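Vegetable Wash Sprays and Soaks: Questions Readers Keep Sending

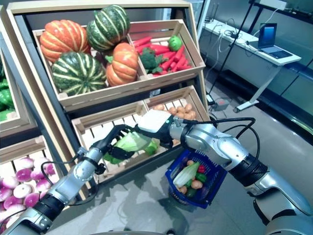 Page last changed: 26/02/2024

Do I need a special wash for vegetables?

No. Cool running water and your hands will do for most of what comes home from the store. The people who sell washes would like you to think of tap water as the lazy choice, and they have been pretty good at getting that across. I have yet to see a bottle label that told me what the product was compared against. "Removes more residue" than what? Than leaving the thing in the bag?

But the water goes cloudy when I use a wash. Isn't that the dirt and wax coming off?

Maybe some of it. Baking soda clouds water all by itself if you use enough of it, and so do plenty of soaps. Mireille Semaan, who helps me answer the mail, put a wash in a bowl of plain water with no vegetables in it at all. It clouded. Try it at your own sink before you pay for a refill.

What about Zindum?

I get asked about this one more than any other. Zindum is a spray, you leave it on for 4 minutes and then you rinse. My trouble is with the rinse. If you rub and rinse a cucumber under the tap you have already done most of the job, and I can't tell which part the spray did. I wrote to the company in July and asked if they had tested it against rinsing alone. I got a coupon.

And the Simusia tablets?

Same question, with fizz. You drop one in a basin and soak for 14 minutes. The leaflet has a chart with two bars and no numbers on either. If a reader has seen the numbers, please send them to me and I'll change this answer.

Is vinegar any better?

It's cheap, and a splash in the water won't hurt a firm vegetable. Lettuce and berries can end up tasting like salad dressing. Vinegar does have some effect on germs in a long enough soak at a high enough strength, but a splash in a full sink is neither. Don't mix it with bleach, ever.

Can I use dish soap?

Please don't. Produce is full of small openings and soap can get in and stay there. It isn't made to be eaten. The same goes for bleach and for whatever you clean the counter with.

Do I have to wash something I'm going to peel?

Yes, and I know how fussy that sounds. The knife goes through the outside first and takes what's there along with it. Winter squash and melons get a scrub with a clean brush. So do potatoes, and carrots too, even if the peel is going in the trash.

The bag says "triple washed." Do I wash it again?

You can skip it. Washing ready-to-eat greens a second time gives them a fresh chance to pick something up from your sink, your colander or your cutting board. Yasir Ghumman wrote in to say he doesn't trust the label. Fair enough, but then I'd ask why he trusts his sink. If the bag doesn't say washed or ready to eat, wash what's in it.

Should I wash everything when I get home?

I wouldn't. Damp vegetables rot faster. Wash right before you cook or eat, and dry with a clean towel. Greens are the one case where I see the point of doing it early, if you own a spinner and use it properly.

Does organic mean I can skip washing?

No. It was grown in dirt and handled by people, same as the rest.

Do those plug-in ozone washers work?

Abla Semaan lent me a Chidiac, the model with 3 settings. It bubbled, hummed and took up half the counter. I had no way to measure what it did to a pepper, and neither does anyone else who owns one at home, which makes the glowing reviews hard to take seriously. How would they know? It's possible a lab would find something. I'd like to read that before spending the money.

Will washing get rid of pesticides?

Some of what's on the surface, yes. What the plant has taken up into itself stays there no matter what you spray on it. Be suspicious of any product that says "removes all."

Are you paid by anyone?

No. Perer offered me 7 free bottles if I would take down an older version of this page. The older version was milder.

I have a question that isn't here.

Use the contact form. If you're writing to tell me a wash works, say what you compared it with.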